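Controller rumble and input lag, Pravside build

August 2022

Picking up from the notes in May. The question is still whether the lag people complain about on the ferry level comes from the gamepad code or from the level itself. Gagnon (the input layer, for anyone new reading this) was rewritten over the summer and the old measurements no longer apply, so I started over with build 1041.

Set up on the older test PC, wired pad, vertical sync off. Frame limiter left at default because that is what players will have.

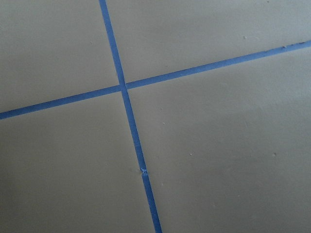

Entry by Shirley Grewal
Read and initialed: Kam-wah Lau

First pass was the training yard with no enemies. Jump and dodge both felt fine. Logged 29 button presses and went through them against the frame counter. Most landed on the next frame or the one after. A few were later than that, all of them dodge, all pressed while the camera was still turning. Did not chase it yet.

Second pass was the ferry level, from the dock checkpoint. Much worse. Dodge was late by 4 frames in places and once it was dropped completely. Turned rumble off in the options and ran the same stretch again. Lag went back to what I saw in the training yard. Turned rumble on, lag came back. Did this 3 times to be sure, same result each time.

So the rumble calls are blocking something. Kam-wah looked at the code after lunch and found that the ferry engine sends a new rumble value every frame even when the value has not changed. Everywhere else in the game it only sends on change. The engine sound was hooked up separately by whoever did the Tallitz audio merge, which explains why it skips the check. He has a fix on a branch but wants to look at whether the send can be moved off the main thread too. I would take the small fix now and leave the thread question for later.

Wireless pad: same pattern, slightly worse. Not measured properly, only by feel, so don't quote me on it.

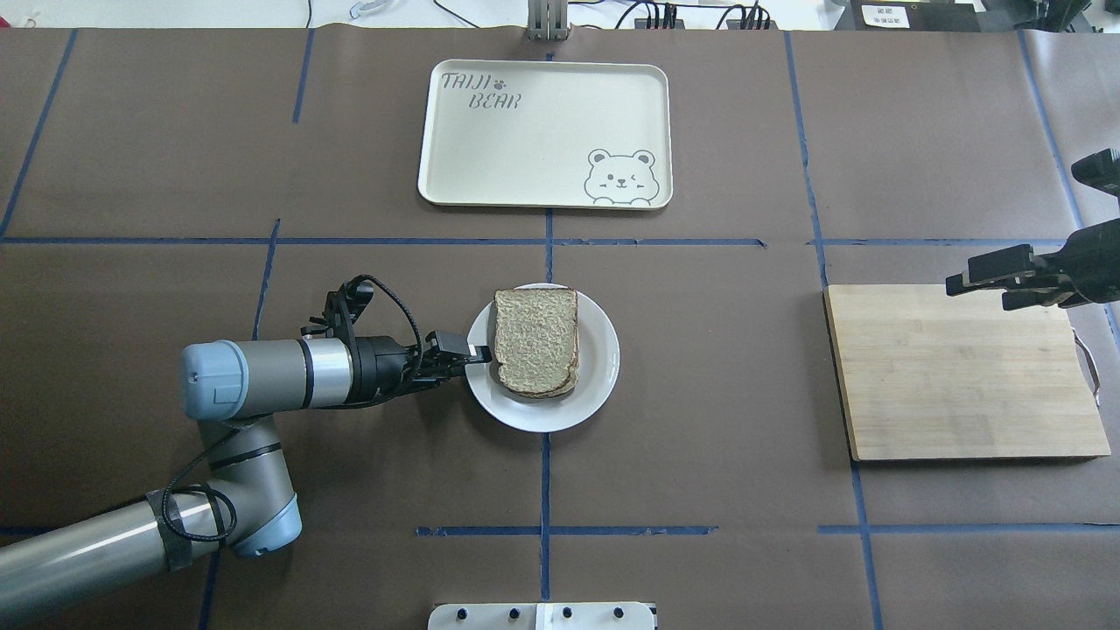

Grid in blue tape on brown paper, tray near the top.

Other things noticed while I was in there:

Remapping dodge to a trigger works but the prompt on screen still shows the old button until you reload the checkpoint. Filed.

Dead zone slider saves its value but the menu shows the default when you open it again. The actual setting is right. Cosmetic, filed as low.

Unplugging the pad during a cutscene does not pause. Plugging it back in, the game takes keyboard only until you open the menu. This one was closed in Ultalcombe last year and we seem to have brought it back when Gagnon was rewritten. Kam-wah thinks the reconnect handler never got copied over. Filed as high.

To do:
Rerun the ferry stretch on Kam-wah's branch, rumble on, wired and wireless.
Go back to the late dodges in the training yard. Try with camera smoothing off.
Ask for a second wireless pad, the left stick on this one drifts and it muddies the numbers.
Check the snow level as well, it uses the same engine sound for the plow.

Logs are in the shared folder under the build number. The run with the dropped dodge is the second file.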